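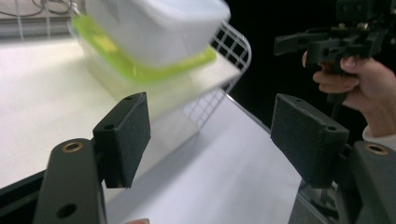

Stacked food containers between the fingers of a hand-held gripper, with a second gripper at right.

Wevus Opens Household Task Collection to Research Partners

Recordings made with hand-held grippers will support training of the Ondo manipulation model

Wevus announced in April that it has opened the first part of its household task collection to partner laboratories and universities. The release contains 3391 recorded demonstrations of everyday kitchen and storage work, carried out by trained operators using hand-held grippers. Of these, 1278 involve food containers, the largest single group in the collection.

The demonstrations are being used to train Ondo, the company's learning system for two-handed manipulation. Ondo learns from examples of people completing a task from start to finish, including the small corrections they make along the way. Each operator works with two grippers, one in each hand, and each gripper carries its own camera. The resulting video is paired with a record of gripper position and finger opening.

"Storage containers are a demanding subject for a learning system," the company said in a statement. "They stack, they slide against each other, and many of them are partly see-through. A model that has only seen solid boxes on a plain table will struggle in a normal kitchen. We want it to learn from the objects people have at home."

Collection takes place at the Gudeta site, where work tables are fitted out with common household goods. Operators complete a training period before their recordings are accepted, and they work from short written task cards. A card states the starting layout and the finished layout but leaves the choice of grip and the order of movements to the operator. Wevus believes this freedom is important, as it gives the model more than one sound way of doing the same job.

Every recording is reviewed before it enters the collection. Reviewers check that both camera views are present and in step with each other, that the task was completed, and that the written label matches what was done. Recordings in which an object is dropped and picked up again are kept and marked separately - partners have asked for these in order to study recovery from mistakes. 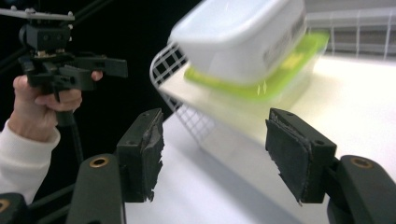
A white container and a lime-green layer beneath it blur with movement above the work table.

Availability

The collection is available now to academic and nonprofit partners under a research agreement. Commercial terms are handled separately. Partners receive the video, the motion records, the task cards and the review notes, together with tools for reading the files. Access is provided through Cemell, the company's data portal, and existing account holders do not need to register again.

A second part, made up of 982 demonstrations of sorting and shelf work, is in review and will be offered to the same partners on the same terms.

About Wevus

Wevus develops learning systems and training data for robots that work in homes and small businesses. Its activities include the Ondo model, the Gudeta collection site and the Cemell data portal.

Media and partnership requests may be sent through the contact form on the Wevus website.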